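April 5, 2024. Bench notes, handheld gripper station. W. Gilani

Picking up from yesterday's stop. Left handheld unit dropped its width signal during a run at the table, and the recorder kept writing the last good value without raising anything. Quentin Rolland caught it on replay: fingers plotted as fully closed for the whole second half of the episode. The operator had opened and closed the gripper normally and had no indication at the station.

Status going in:

- Left unit: suspect. Tagged, then released to me for testing only.
- Right unit: no faults logged.
- Tracking on both units: good throughout. Pose and width are separate channels, so a clean pose trace says nothing about the width.
- Recorder: Skenley build, unchanged since December.

## Reproducing it

Started with the unit held still and the fingers cycled by hand. 100 cycles, no dropout. Swapped the USB lead and ran another 100, again no dropout. Put the original lead back.

Next tried motion. Wrist rolled slowly through its full range while holding a constant squeeze. Signal went flat on the third roll and came back when the wrist returned to neutral. Repeated until I could get it on demand. It needs two conditions together: roll outward past the point where the cable loop tightens, and some sideways load on the lead at the housing. Either one alone did nothing in my hands.

Moved to the table for a check under working posture. Same table as the failed run, one unit in each hand, yellow book between them and the scissor-lattice piece standing toward the far edge. Reaching for the near edge of the book with the left unit takes the wrist close to the bad angle. Reaching over to the lattice is worse, as the arm is extended and the cable has less slack. Dropout on both reaches. Right unit put through the same reaches, no dropout.

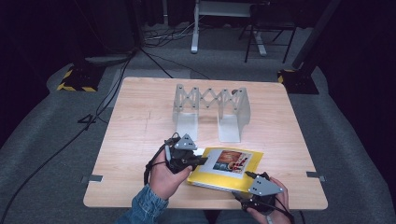
## Cause

Opened the left housing. The width sensor connector is a Rivex friction-fit type with no latch. The strain relief clip behind it had cracked through at the screw hole, so any pull on the lead went straight to the connector. Under load the plug backs out far enough to lose the signal pin while ground and supply stay made. That accounts for the sensor never reporting as disconnected.

Second fault is ours. The recorder holds the last value when no new sample arrives. There is a timeout in the code, set to 400 ms, but it checks the packet time, and the interface board keeps sending packets with the stale reading inside. The timeout could never trip on this failure.

Right unit opened as well. Clip intact, with a pale stress mark at the same screw hole. Treating it as the next one to go.

## Affected data

Searched the archive for episodes where width stays bit-identical for more than 30 consecutive samples while the pose is moving. A live sensor always shows a little noise, even at the closed stop, so a perfectly flat line is a reliable flag. Of 876 episodes, the left unit trips the filter in a handful, all of them late in the set. List is in the shared folder. Quentin is going through them by eye before any get pulled. Nothing flagged on the right unit.

## Done today

1. Left clip replaced with a spare, screw fitted with a washer to spread the load.
2. Connector reseated and a dab of hot glue put across the plug and header. Ugly, but it holds at the bad angle.
3. Rewrote the stale check to look at the width value itself. Flat for 30 samples with pose moving now stops the recording and sounds the station buzzer.
4. Tested the check by pulling the plug mid-run. Buzzer sounded, file closed cleanly and was marked bad.

## Open

- Right clip still original. Ordered replacements through McAlister, no ship date yet. Right unit is limited to short runs until they arrive.
- Ask Tuvura whether the interface board can be made to flag an invalid reading in the packet. Their firmware notes don't mention it.
- Cable length. The loop at the left hand is tight at full reach. Quentin wants a longer lead, I would rather move the exit point on the housing. Not settled.
- Neither unit to be used on the live arm until the right clip is done. A stuck closed value there would hold the jaws shut on whatever is in them.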